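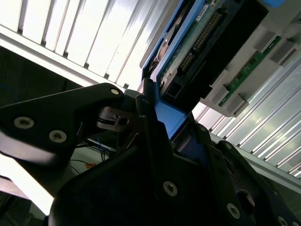 Chapter 4

Software for Contact Tasks: From Drive Removal to Full Disassembly

Chapter Contents
4.1 Why disassembly is a software problem
4.2 The layered control program
4.3 Perception at close range
4.4 Planning with incomplete models
4.5 Detecting and recovering from failure
Review and laboratory work

Learning Objectives

After completing this chapter, the student will be able to:
Explain the division of work between a task planner, a skill library, and a low-level controller.
Write a guarded motion with a stated stop condition and a stated response to each outcome.
Choose between position control and force control for a given step of a removal task.
Describe the sources of error in the estimated position of a part held in a gripper.
Read an execution log and identify the step at which a run departed from its plan.

Before You Begin

This chapter assumes the material on coordinate frames in Chapter 2 and the material on trajectory generation in Chapter 3. Students who have not yet worked with homogeneous transforms should review Section 2.4 before attempting the laboratory. The programs discussed in the chapter are written in the Eshun task language, version 3, which is installed on all teaching cells. Any language that supports named states and timeouts may be substituted with the permission of the instructor.

4.1 Why Disassembly Is a Software Problem

An assembly line is arranged so that the robot meets very few surprises. Parts arrive in fixtures, the fixtures are measured, and the same part is presented in the same way many times in a row. Under these conditions a program may consist largely of recorded positions. The skill of the engineer goes into the fixtures and the feeders, and the software can remain simple.

Disassembly removes most of these supports. A used computer may be missing a screw, may have been repaired with a part from another model, or may have a cable routed in a way that appears in no drawing. The unit's service history is rarely available. A program that depends on recorded positions will work on the first unit and fail on one that looks much like it.

The difference can be stated in terms of where information enters the system. In assembly, most of the information is supplied before the run begins. In disassembly, a large share must be gathered during the run, by cameras, by force sensing, and by the outcome of earlier motions. The program must have a place to store this information and a rule for using it. Much of this chapter is concerned with those two requirements.

The running example is the removal of a hard drive in its carrier from a bay. The carrier, or caddy, is a plastic frame that guides the drive along the bay until the connectors meet. Removing it calls for a grasp, a release of the latch where one is fitted, and a straight pull along the guide. The last of these is the hardest to program well. If the direction of pull differs from the direction of the guide by a few degrees, the caddy binds. A position controller will respond to the binding by pulling harder, and either the plastic or the grasp will give way.

The second example is broader. It takes a small desktop computer, opened and laid on its side, and asks which parts can be reached, in what order, and with which skills. The first example teaches control. The second teaches planning.

4.2 The Layered Control Program

The programs in this chapter are divided into three layers. The division is a common one, although the names of the layers vary from one laboratory to another.

The task layer holds the goal and the order of work. It deals in statements such as "the drive is in the bay" and "the drive is in the tray." It has no knowledge of joint angles and should never be given any.

The skill layer holds short, named actions with a defined start and end. Grasp, pull along axis, press until contact, and place are all skills. Each skill accepts parameters, such as a direction or a force limit, and each returns a result code.

The control layer runs at a fixed rate and converts the current skill into commands for the arm and the gripper. It reads the sensors, applies the limits, and stops the motion when a stop condition is met.

Messages pass downward as requests and upward as results. A skill may not change the plan, and the task layer may not override a force limit while a skill is running. Students often find the second rule inconvenient during testing and are tempted to set it aside. It should be kept. A limit that can be changed from two places will sooner or later be changed by both.

Guarded Motions

A guarded motion is a motion that ends on a sensed event. It is the most useful single tool in contact work. Every guarded motion in this book is written with four entries:

Direction. The axis of travel, stated in a named frame.
Speed. The commanded speed in free space.
Stop condition. The force, torque, or distance at which the motion ends.
Timeout. The longest time the motion may take before it is treated as failed.

A pull on a drive caddy may be written in Eshun as follows:

skill pull_caddy
 frame bay
 direction +z
 speed 10 mm/s
 stop when distance >= release_length
 stop when side_force > side_limit
 timeout pull_time
 on distance return CLEAR
 on side_force return BINDING
 on timeout return STALLED

Three results are possible, and the task layer must have an answer for each. CLEAR allows the plan to continue. BINDING calls for a small correction to the direction, followed by another attempt. STALLED suggests that the latch has not released or that the grasp has slipped, and the two cases must be told apart before any further motion is made. A program that treats BINDING and STALLED as one error code throws away the information it most needs.

The direction is given in the bay frame. Writing it in the robot's base frame would give the same motion on the day of calibration and a different one after the bay had been moved. Frames should be attached to whatever constrains the motion.

4.3 Perception at Close Range

A camera mounted at the wrist travels with the gripper and gives its best detail when the fingers are near the part. It also has three limitations that affect the software.

The first is occlusion. The fingers and the body of the gripper take up a considerable part of the view, and they hide the part most completely at the moment of grasp. Position estimates should be taken during the approach and carried forward by the motion of the arm.

The second is reflection. Bare metal panels and chassis walls return bright light toward the lens, and a region that is washed out contains no edges. An edge detector tuned on a plastic bay will find false lines on a slatted or ridged metal surface behind it. A mask that confines the search to the expected area of the bay removes most of them.

The third is depth. A single camera at short range does not measure distance directly. The size of a known feature, such as a guide tab, can be used to estimate it, but the estimate is sensitive to small errors in the measured edges. For this reason the final approach should be a guarded motion, with vision supplying the direction and contact supplying the distance.

Color is a helpful cue where it is available. Some manufacturers mold the parts intended to be handled during service in a distinct color, blue being one example. A color filter can therefore suggest places to grasp. It should be treated as a suggestion only, and the candidate must be confirmed by shape before the gripper closes.

In the Privico sorting trial used as the data set for this chapter, 1,286 removal attempts were logged with wrist images, force readings, and result codes. The images were labeled by hand in December, and the labels are supplied with the laboratory files. Students will notice that the labels are less consistent near the edges of the images. Exercise 4.3 asks for a method of measuring this effect.

4.4 Planning with Incomplete Models

A planner needs a description of what blocks what. For a computer chassis, this description is usually written as a precedence graph. Each part is a node, and an arrow from one part to another means that the first must be removed before the second can be reached. A drive bracket that overlaps the motherboard, for instance, must be lifted away before the covered area can be inspected.

The graph is built in two stages. A starting graph is taken from the model family. It is then revised from what is seen when the cover is off. The Dell chassis used in the Mulbridge teaching cell shows why the second stage is needed. The starting graph contains a cooler above the processor and an arrow from one to the other. In the opened unit the processor sits in its socket with the metal heat spreader exposed and no cooler attached, so the node and its arrow must be deleted. The blue drive bracket, held in the gripper with its upper end over the lower part of the motherboard, keeps its node. A planner that could not delete the cooler would send the arm to grasp a part that is absent.

Cables are harder to represent. They have no fixed shape, and a bundle may touch several parts without being fastened to any. The approach taken here is to mark a region as "cable present" and to lower the force limit for every skill that enters it.

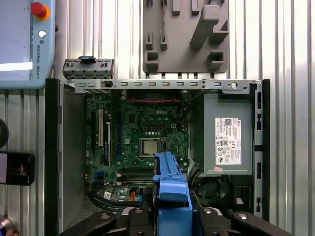
4.5 Detecting and Recovering from Failure

Failure in contact work is ordinary, and a program should be judged in large part by what it does next. Recovery begins with a safe state. For each skill, the author must name a position and a gripper condition to which the arm can return from any point in the motion. With a part in the grasp, the safe state is usually to hold still, reduce the commanded force to zero, and wait for the task layer.

The next step is diagnosis. Gripper opening is the simplest evidence. If the fingers have closed past the known width of the caddy, the grasp has been lost. If the width is correct and the arm has not moved, the part is probably still latched. This single comparison separates the two causes of STALLED described in Section 4.2.

Retries must be limited. Each retry should change at least one parameter, and the change must be recorded in the log. When the limit is reached, the unit is set aside for an operator, along with the last result code and the last clear image.

Laboratory 4: Removing a Caddy Under Force Limits

Confirm that the emergency stop on the teach pendant is within reach and has been tested.
Load the supplied Eshun project and set the bay frame using the touch-off procedure from Chapter 2.
Run pull_caddy at the default side limit and save the log.
Rotate the bay frame in software by a small, recorded angle and run the skill again.
Add a correction step that responds to BINDING, and repeat the previous run.
Plot side force against distance for each run on a single set of axes.

Submit the program, the logs, and a written explanation of the stop condition reached in each run. Groups working with the Branberg simulator should state the friction values used.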